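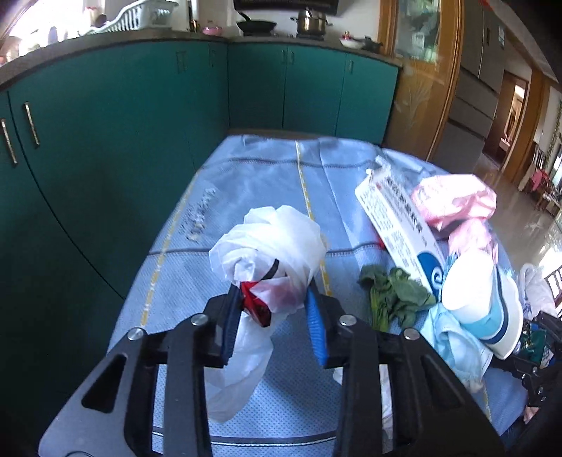

Figure 1. White plastic bag between the two blue finger pads, kitchen behind.

Getting to Kernside without a car: a comparison of three routes from Dritdale

Student project report, Travel and Tourism
29 December 2018

1. Introduction

Kernside is a small harbour town that gets most of its visitors in summer. Almost all the printed guides assume that people will drive there. This project looked at how easy it is to reach Kernside from Dritdale using public transport only, and whether a visitor who does not know the area could plan the trip from the information available.

I chose Dritdale as the starting point as it has the nearest main line station and most visitors from outside the region pass through it.

2. Method

I made each journey once in each direction during August. The routes were the direct coach run by Eyvindsson, the train to Fledevura followed by the local bus, and the train to Fledevura followed by the passenger ferry. For every trip I wrote down the time I left, the time I arrived, the fare paid and anything that would cause trouble for a person with luggage. I used a medium suitcase on all the journeys so that the results could be compared.

I also left a short questionnaire at the Kernside visitor desk for the whole month. It asked how people had travelled, where they had found their information and whether they would use the same route again. 125 forms were filled in properly. Forms with no answer to the first question were left out.

3. The routes

3.1 Coach
The coach was the simplest choice. It leaves from the stand outside Dritdale station and there are no changes. The journey took 3 hours on the way out and slightly longer coming back, when there was a queue of traffic at the bridge. Luggage goes underneath and there is no extra charge for one case. The weak point is that there are only two coaches a day, and the later one arrives after the visitor desk has closed.

3.2 Train and bus
This was the cheapest route but the hardest to plan. The train times and the bus times are on separate websites, and the bus timetable uses the name of the street and not the name of the station. The stop in Fledevura is a short walk from the platform, on the other side of the road and with no sign to it. On the way out I missed the first bus for this reason. The bus has a small luggage rack which was full by the second stop, so the suitcase stayed in the aisle.

3.3 Train and ferry
The ferry was the most expensive of the three and the one I enjoyed most. You see the cliffs and the old lighthouse on the way in, and the boat ties up in the middle of town. There is a ramp at both ends but it is steep at low tide. The ferry does not run in strong wind. The only notice of this is a board on the quay, so a visitor would have to walk down there to find out.

4. Questionnaire results

Most people who answered had come by car. Among those who had not, the coach was the usual choice, and several wrote that they had not known there was a ferry until they arrived. The most common complaint was about finding times for the return journey - this came up for all three routes. People who had used the bus were the least likely to say they would do so again.

5. Recommendations

A single page with all the times for the three routes would help more than any other change. It could be kept at Dritdale station and on the Kernside town website. I would also suggest a sign from the Fledevura platform to the bus stop, and a phone number for ferry cancellations.

6. Limits of the project

Each route was only tested in summer and only once each way. The winter timetable is different and the ferry stops altogether, so the results should not be used for trips outside the season. The questionnaire was in English only, and was only seen by people who went into the visitor desk.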